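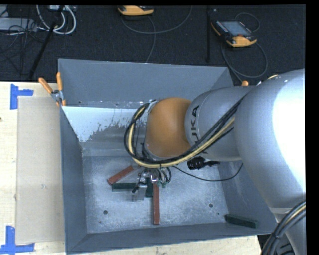

Been reading the small print on "recycled" garden furniture again. Plurneck says its benches are 100% recycled plastic. Recycled from what? Offcuts swept up in the same factory count, apparently, and that stuff was never going in anyone's wheelie bin. The brochure is all soft green leaves.

Asked them on Sunday how much came from household waste. Got a reply with the word "journey" in it twice and no figure.

Wosow is a bit better. They print a split: 15% household, the rest "industrial sources". Fair play for printing it, but the 15 is in tiny grey type on the back of the label and the big number is on the front.

Then there's the "lasts a lifetime" line. Whose? The Cestis guarantee runs for 2 years and doesn't cover fading, cracking in frost or "normal outdoor use". It's a bench. Where else would I use it?

And the bottle sums. Cestis reckons one bench saves about 2000 bottles. Saves them from what, going by which year, and how big is a bottle? I've looked for the workings and can't find any.

My mum's wooden one came from Aquino, secondhand, and gets a coat of oil every July. No leaf on the label. No label.

If anyone has had a straight answer out of Plurneck, please post it. I'm still waiting on mine.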